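Guía de puesta en marcha de Clavow
Sección 4. Grabar los primeros ejemplos

Llegó la parte más divertida. Hasta ahora ha calibrado los brazos, ha comprobado la parada de emergencia y ha dado de alta el puesto en Nedness; a partir de aquí el sistema empieza a aprender de lo que usted le enseña. Un ejemplo en Clavow es una maniobra completa, desde la postura de reposo hasta la postura de reposo, con todas las cámaras y las posiciones articulares grabadas a la vez. Cuanto más variados sean los ejemplos, mejor sabrá desenvolverse el robot cuando le cambie las cosas de sitio, ¡y ver ese momento por primera vez es una maravilla!

4.1 Antes de grabar

1. Encienda el puesto y espere a que el indicador de sesión pase a verde en la pantalla de Nedness.
2. Abra las vistas de muñeca y de cabeza en paralelo. Si una de ellas va con retraso, reinicie el servicio de captura (menú Sesión, Reiniciar captura).
3. Limpie las lentes con un paño seco.
4. Lleve la pinza sobre un objeto cualquiera y compruebe que los dedos se distinguen bien en la vista de muñeca. Una zona algo quemada en el suelo o en la mesa es aceptable, siempre que el objeto conserve su color y su textura.
5. Pulse Fijar exposición y no vuelva a tocarla hasta el final de la sesión.

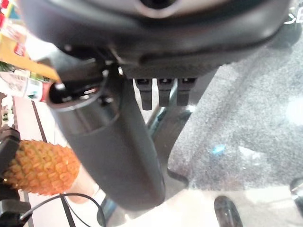 Daithí Quinlan: yo fijaría la exposición dos veces, una con la persiana subida y otra con la persiana bajada, y me quedaría con la segunda. Perdí una tarde entera de grabaciones por una nube.

Es buen consejo y lo hemos incorporado a la plantilla de sesión: el campo Luz admite ahora los valores Natural, Mixta y Artificial. Rellénelo siempre. El filtro de la sección 6 lo usa para repartir los ejemplos.

Nota: las vistas de muñeca y de cabeza se guardan en ficheros separados. No los renombre. Nedness los empareja por el nombre de la sesión.

4.2 Elegir y colocar los objetos

Anímese a mezclar. Las botellas son agradecidas, porque se agarran casi igual desde cualquier lado, pero el modelo aprende muchísimo más con piezas irregulares: una planta en su maceta, una piña, un cuenco poco profundo. Guarde los objetos del catálogo Breathnach para las pruebas de evaluación y entrene con cosas de diario.

1. Coloque el objeto principal dentro del alcance de las dos manos.
2. Deje otros objetos en la mesa. Una mesa con cosas alrededor da mejores ejemplos que una despejada.
3. Cambie la posición del objeto principal en cada repetición, aunque sea poco, y gírelo.
4. Anote en Tarea una frase corta con verbo: «coger la maceta», «poner la piña en el plato».

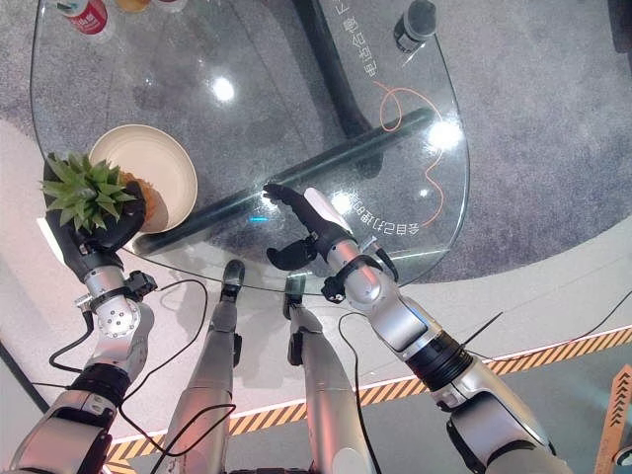
Figura 4-2. Maceta sujeta con la mano izquierda; mano derecha abierta y libre.

Precaución: las mesas de cristal dan reflejos de las luces del techo, y el estimador de profundidad puede tomarlos por objetos. Active Superficie transparente en la ficha del puesto antes de grabar. Reduzca además la velocidad máxima de aproximación hasta que haya validado la altura de la mesa.

4.3 Grabar una maniobra

1. Póngase el equipo de teleoperación y lleve los dos brazos a reposo.
2. Pulse el pedal. Oirá un tono corto.
3. Acérquese al objeto con un movimiento continuo, sin prisa. Las dudas también se aprenden.
4. Cierre los dedos y espere un instante antes de levantar.
5. Si la pieza es grande o resbala, use las dos manos: una sostiene desde abajo y la otra acompaña por arriba.
6. Deposite el objeto, abra las manos del todo y vuelva a reposo.
7. Pulse el pedal otra vez. El tono largo confirma que el ejemplo se ha guardado.

Las maniobras a dos manos son las que más cuestan al principio y las que más alegrías dan después. Conviene practicarlas en modo Ensayo, que mueve el robot sin escribir en disco, hasta que las manos le salgan solas.
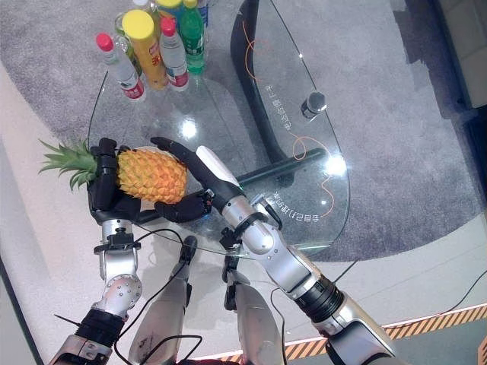 Cuando note que ya no piensa en los dedos, pase a modo Grabación y encadene varias repeticiones de la misma tarea. Descanse en cuanto los movimientos se le vuelvan bruscos. En el puesto de Zudthorpe, Finbarr Hegarty y Wekesa Khaemba se turnan el equipo y así llegaron a 169 ejemplos válidos en una sola sesión, un ritmo estupendo que no hace falta igualar.

Precaución: revise el recorrido de los cables de ambos brazos antes de cada tanda. Tienen que quedar holgados, sin engancharse en el borde de la mesa ni en las piernas del robot. Si un cable se tensa durante la maniobra, suelte el pedal y pulse Descartar.

4.4 Ejemplos fallidos

No los borre todos. Un agarre que se escapa y se corrige dentro de la misma maniobra vale oro, porque enseña a recuperarse. Márquelo como Corregido. Descarte solamente los que tengan:

- una cámara congelada o tapada;
- una persona dentro de la zona de trabajo;
- un final sin vuelta a reposo.

Las posturas intermedias también se pueden grabar por separado. Para ello, detenga las manos cerca del objeto, con los dedos abiertos, y pulse Marcar postura en la tableta. Cada marca queda ligada a la frase de Tarea.

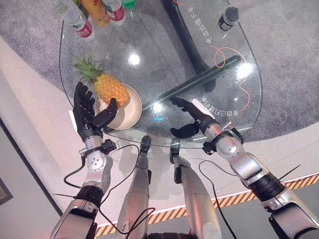 Procure que las marcas caigan siempre en el mismo punto de la maniobra: antes del contacto, después del contacto y al soltar. El editor las muestra como rayas azules en la línea de tiempo y permite arrastrarlas si alguna quedó adelantada.

4.5 Cerrar la sesión

1. Lleve los brazos a reposo y desactive los motores.
2. Pulse Cerrar sesión y espere a que termine la copia. Una sesión admite hasta 2.765 ejemplos; al alcanzar ese límite se abre otra de forma automática.
3. Reproduzca el primero y el último. Si los dos se ven bien y las vistas van sincronizadas, envíe la sesión a la cola de entrenamiento.

Nota: el envío no borra la copia local. Para liberar espacio, consulte la sección 7.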